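Objet : Re: [achats-auto] Pinces à main pour le pliage : on commande quand ?

Bonjour à toutes et à tous,

Je réponds dans le corps du message, en coupant ce qui ne fait pas débat.

> Le devis de Dostico est arrivé. Ils proposent un lot de pinces à deux
> doigts tenues à la main, avec caméra, et les patins de rechange par
> sachets de 36. Si on valide avant la fin avril, le tarif du lot est
> maintenu et la formation des opérateurs est offerte.

Le tarif maintenu, je veux bien, mais maintenu par rapport à quoi ? Je n'ai retrouvé aucun prix public pour ce modèle. Et la « formation offerte » figure deux fois dans le devis, une fois à zéro et une fois à l'intérieur de la ligne « mise en service ». Il faut leur demander de sortir cette ligne et de la détailler.

> L'idée serait de collecter 300 séquences de pliage par foyer, puis de
> passer sur le bras Rusport à l'automne. Emine prend en charge
> l'annotation. Côté budget on tient, à condition de ne pas multiplier
> les types de vêtements.

300 séquences par foyer, d'où sort ce nombre ? Dans la note de cadrage de janvier on parlait de 300 séquences en tout, pour commencer. Ce n'est pas la même facture d'annotation, ni le même nombre d'heures d'opérateur. Je n'ai rien contre le chiffre haut, j'aimerais seulement voir le calcul avant de signer.

Quant aux types de vêtements, je crains qu'on se raconte des histoires. Un haut à manches longues posé sur une couette froissée, avec du linge en tas à côté, c'est déjà très loin du carré de tissu sur table blanche de la vidéo commerciale.

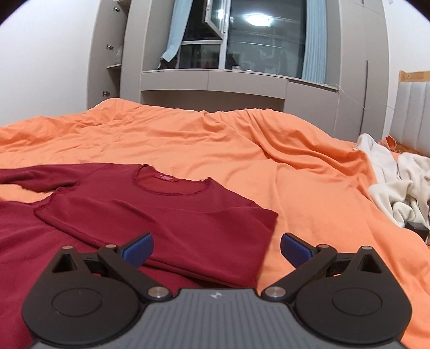 Faut-il acheter les pinces à main et le bras en même temps ?

Mieux vaut séparer les deux commandes : les pinces d'abord, le bras une fois les premières données relues, avec une option de prix écrite dans le premier contrat.

Je le propose parce que le devis groupé nous lie au bras Rusport alors que nous ne l'avons jamais vu travailler sur du textile souple. La remise de groupage est de 556 euros. À l'échelle du projet c'est peu, et cela ne paie même pas un aller-retour chez l'intégrateur si les doigts ne se montent pas sur le poignet. J'ai posé la question de la compatibilité mécanique, on m'a répondu « standard ». Standard de quoi, je n'en sais toujours rien.

> Pour les consommables j'ai mis une provision forfaitaire, on ajustera.

Non, pas de forfait. On avait fait pareil avec le poste Wi et on a « ajusté » pendant tout l'exercice suivant. Je demande une ligne par pièce : patins de doigts, sangles, axes, batteries si batteries il y a, cartes mémoire. Pour chaque ligne, le prix unitaire, le délai de réapprovisionnement et la durée de vie annoncée par le fournisseur. S'il n'annonce pas de durée de vie, on l'écrit aussi.
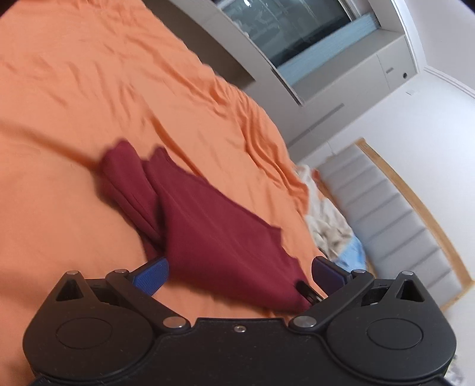 Même exigence pour l'annotation. Emine facture à l'heure de vidéo, et le devis ne dit pas si les prises ratées comptent. Dans un vrai logement il y en aura, des vêtements qui glissent, des manches qui restent coincées dessous, des opérateurs qui recommencent. Si on paie le rebut au même prix que le reste, le coût par séquence utilisable peut doubler sans que personne ait menti.

Autre point, le temps des gens. Le tableau compte une installation par foyer et c'est tout. Rien pour les trajets, rien pour la prise de rendez-vous, rien pour le transfert des fichiers le soir. Or c'est là que le budget de l'an dernier a filé – relisez le bilan, page des écarts.

Ce que je demande avant toute signature :

– un devis Dostico sans le bras, avec la mise en service détaillée ;
– le prêt d'une pince pour deux semaines, à nos frais de port s'il le faut ;
– une réponse écrite sur le montage des doigts côté Rusport ;
– le tarif d'Emine pour les séquences rejetées ;
– le calcul derrière les 300 par foyer.

Si tout cela arrive avant la fin avril, tant mieux, on profitera du tarif. Sinon on paiera peut-être un peu plus cher, et je l'assume. Une remise qui expire juste avant qu'on ait pu essayer le matériel, j'en ai déjà vu passer quelques-unes et elles sont en général reconduites le mois d'après.

> Sauf objection, je lance le bon de commande.

Objection, donc. Je peux appeler Dostico moi-même si ça arrange, plutôt le matin avant 10 h. Il me faudrait juste la référence exacte du devis, la pièce jointe du dernier envoi est tronquée après la deuxième page.

Bien à vous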